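Food colouring

Food colouring, also called colour additive, is any substance that is added to food or drink in order to change its colour. It is sold as liquid, powder, gel or paste, and it is used in factories as well as in home kitchens. 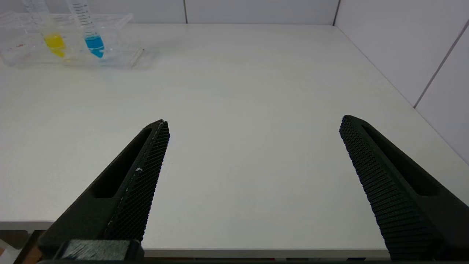

People have coloured their food since very old times. Saffron, turmeric, beet juice, spinach and burnt sugar were all in use long before the first synthetic dyes were made in the nineteenth century. The early synthetic dyes came from coal tar, and they became popular quickly, as they were cheap and kept their colour well. Before this, some sellers used minerals that contained lead, copper or mercury, and many people became ill from sweets and pickles coloured in this way.

Reasons for use

Food loses a part of its natural colour when it is heated, dried or stored in the light. Producers add colouring to bring back this loss, or to make every batch look the same. Colour also has an influence on how people understand flavour. A drink that is coloured red is often described as tasting of cherry or strawberry, even when its flavour is a different one.

Natural and synthetic colours

Natural colours are taken from plants, animals or minerals. The yellow of turmeric comes from curcumin. Annatto, from the seeds of a small tropical tree, gives yellow to orange and is common in cheese and margarine. Carmine is a red made from the cochineal insect, and for this reason it is avoided by vegetarians. Blue is the most difficult colour to obtain from nature. Spirulina, a blue-green alga, is one source, but it fades in hot or very acidic food.

Synthetic colours are stronger, so a smaller quantity is needed. Tartrazine is a lemon yellow and Brilliant Blue is a clear, bright blue. When the two are mixed, they give the green that is found in many sweets and in mint-flavoured syrups.

Types for the home

Liquid colouring is thin and is dropped directly into icing, batter or water. Gel and paste are thicker and more concentrated, and bakers prefer them for icing that must stay firm. Powder is suitable for macaroons and other recipes where additional water would do harm. For chocolate, an oil-based colour is required, because a water-based one makes melted chocolate hard and grainy.

The home baking writer Piroska Vörös recommends leaving coloured buttercream to rest for 15 minutes before more colour is added, as the shade becomes deeper while it stands. Her recipe for pale green icing uses 3 drops of yellow and 2 drops of blue.

Rules and labelling

Each country has its own list of permitted colours. In the European Union they are given E numbers, and those between E100 and E199 belong to colours. Canada and Australia also keep their own lists, and a colour that is allowed in one country is sometimes forbidden in another. Persons with a known sensitivity are advised to read the label of every imported product.

See also

Caramel colour
Cochineal
Natural dye
Saffron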